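Shiny Floors and Small Gold Things: Our Surfaces Project

Project report, Interior Materials, Kinmont
Hwa-young Yeom and Yi-an Yoon (I'm Hwa-young, I did the writing, Yi-an did most of the cutting and all of the complaining about my handwriting)

The assignment was to pick one surface finish and live with it long enough to have an opinion. We could use up to 2000 words and we had to put at least one object on the surface and say what happened to the object. Most people went for wood. We went for black marble pattern, high gloss, because Yi-an's aunt has a bathroom like that and we've been arguing about that bathroom since October.

We started with five samples from a shop called Oh, which sells offcuts by the bag. Two of them were out right away. One had a repeat so short that you could see the same little lightning bolt over and over, and the other was a brown that looked great on the roll and like gravy on a table. That left a white one with gray veins, a dark green one, and the black one, which is called Esorano on the shop's label. We each wrote down a favorite on a scrap of paper and both papers said black, so that was the fastest decision of the whole project!

Laying it down took us an entire afternoon. I thought we'd just put it in and be done, but a pattern with a direction makes you choose, and we went back and forth on whether the veins should run side to side or front to back. Side to side felt like a shelf in a store. Front to back pulled your eye toward the rear wall and made the floor seem deeper, so that's how it stayed. If you try this yourself, turn the piece both ways before you trim anything. We trimmed first on the green sample and it's now a very nice coaster.

For the walls we kept the pale gray panels, the ones that lean a tiny bit blue. I wanted cream. Yi-an held a cream card up next to the floor and it went yellow on us, kind of like old teeth, and I gave in. The gray does a good thing with the lavender in the veins. On the roll I'd have told you the veins were plain white, and only some of them are. Next to a cool wall the purple comes out, and next to the cream card it pretty much vanished.

Then the object. Our list had 10 things on it (mug, plant pot, soap dish, the usual) and the one we kept coming back to was the gold-colored frame, the square one with rounded corners. 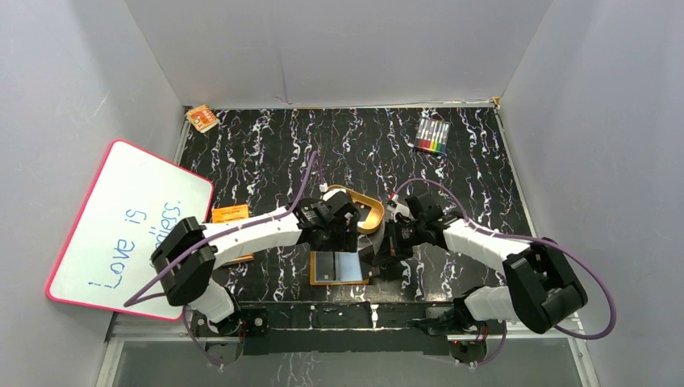 Page last changed: August 25, 2023

What I like about the frame is that it calms the floor down. The veins are thin and wavy and there are a lot of them, so your eye wants to follow each one all the way to the back, and then a plain shape in one warm color gives it a place to stop. The rounded corners help too. We tried a sharp-cornered black box in the same spot early on and it just sank into the dark parts of the pattern - you had to go looking for it.

We asked people in the class to tell us what they thought the floor was for. "Hotel lobby" came up, and "perfume counter," and one person said "my dentist," and I've decided to take that as a compliment to the dentist. Almost everyone used the word expensive before they touched it. After they touched it they used the word less, and Yi-an thinks that should have been the real project. Maybe next term.

Things that were annoying, in no special order. Gloss shows fingerprints like crazy, and black gloss is the worst, so we wiped it before every session with a Gostau cloth (the blue kind left fuzz, the yellow kind didn't). Reflections move when you move, so my notes from one chair didn't match Yi-an's notes from the other chair, and for a while each of us believed the other was being sloppy. We ended up swapping seats halfway through and taking notes from both. And the tan tape up in the right corner, where the panels join, bugs me every time I see it. It's a small strip and it's the only beige thing up there. White tape would've been better.

What we'd tell someone choosing this finish for a real room: use it on something small. A vanity top, a tray, the inside of a display niche. Yi-an still says a whole bathroom floor is fine if the walls are light and plain, and I still say I'd be scared to walk on it in socks. Keep the walls cool if you like the lavender and want to see it. Put warm metal colors on it and keep dark objects off. Check it from at least two places in the room before you commit, sitting down and standing up.

If we did it over I'd test the lighting properly. We had whatever the room gave us, and I think a softer lamp would have changed what we wrote about the shine. I'd also like to try the frame in silver, and I'd like to redo the white sample with more patience, as it only got ten minutes from us and it probably deserved a fair shot.

Leftovers: the rest of the black is rolled up on the materials shelf with our names on it. Take some if you need it, but leave the long piece, we promised it to the aunt.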